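Review: Stukska zipper pouches as practice objects for robot data collection

Posted 03/05/2023 by Erasto Lema

I've wanted to write this one up for a while. I spend most of my working week gathering demonstrations for a policy that learns to handle soft and see-through things, and the object I keep coming back to is a plastic pouch with a red zipper. Stukska sells them in packs of 20, in the office aisle, next to the hanging folders. They are meant for school papers. They are terrific!

We run a two-arm teleop station at Pinedard, with a fixed camera looking over a white table and a small one at the wrist. The operator drives both arms, an episode gets saved, somebody tags it good or bad, and on we go. Our soft-object set is at 1490 episodes now, and the pouch ones are the ones I'd show a visitor first.
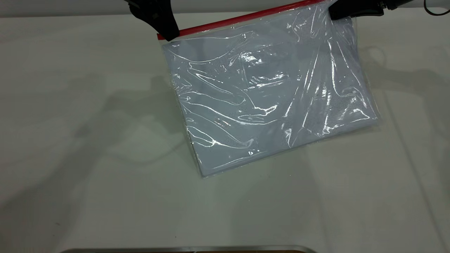

Photo: Erasto Lema / Pinedard

First, the zipper. It's a bright, saturated red, and on a white table you can find it in a thumbnail. That matters so much more than I expected when I ordered. Clear plastic is miserable for a learning system (and not much fun for the person labeling, either), with glare that moves every time the bag does. The red strip gives you one straight line that stays put on the object. When I scrub through an episode I can tell which way the pouch is turned before I've really looked at it, and our keypoint labels along that edge agree from one labeler to the next far better than the ones on the bottom corners do.

Second, it changes character with what you put in it. A folded cloth makes it fat and soft and covers it in wrinkles. Paper makes it flat and a bit stiff, and then getting a fingertip under it is a whole different job. Same pouch, same price, and you get what amounts to a new object by swapping the filling. I tell operators to change the contents between blocks and the start angle between episodes, and to write down both.

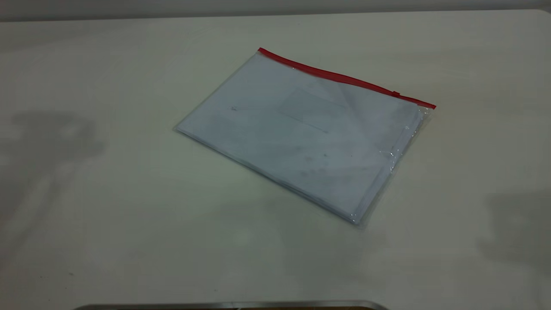 Angle is worth a word, too. With the pouch square to the table our early policy looked brilliant, and then I turned the thing a little and it reached for a corner that wasn't there. Totally my fault, I'd collected a whole block with it laid out neatly. So now every block starts with the pouch put down crooked, and not crooked the same way each time. Nzioka, the little episode browser we use, lets me lay all the first frames over each other, and if the red lines make a nice fan I'm happy. If they make a stripe, we go again.

How do they hold up? Very well. I opened my pack last July and 17 pouches are still in rotation. The three I retired had split at the side seam, and I'd blame my own habit of overstuffing them with towels. The plastic does pick up creases and scuffs, which I've come to like, as a pristine pouch and a battered one catch the light in different ways and I want both in the data.

The sliders are small. For a person they're fine, but for a parallel gripper they're hard work, and I would not start a new operator on opening and closing. Start with lifting by the corners, then placing, then turning the pouch over. Once those feel boring, go for the slider.
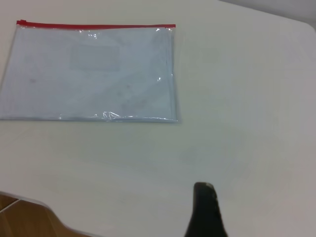 If you have a wrist camera, use it for the slider work. From the overhead view the tab is a few red pixels and the finger tends to cover them just when you care. I also had good luck slowing the arms down for the last bit of the approach. We drive ours through a Jaka pedal box (a separate review is coming, I love that thing), and having slow mode under my foot meant I could keep both hands on the controllers. My best stretch was 16 clean episodes in a row, and I may have cheered out loud.

A few gripes. The pouches cling to each other in the pack, so separate them ahead of time or you'll be peeling plastic while an operator waits. The surface throws a lot of glints under overhead lights, and depth sensors hate it. I leave the lights as they are, but if your pipeline leans on depth you'll want to test one pouch before you commit to a set. And I wish the same size came with other zipper colors, as I do worry a little about the policy learning "go to red" and nothing else. I mix in a plain freezer bag now and then to keep it on its toes.

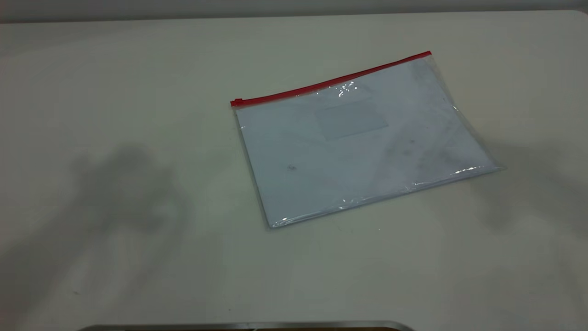
Stukska pouch on the white table, red slider at the left end of the track.

Would I buy them again? I already have, the second pack is on the shelf. If you're building up a soft-object set and you've only been doing towels, get some of these in. Comments are open, and I'd especially like to hear from anyone who has gotten reliable zipper closing with two grippers and nothing holding the pouch down.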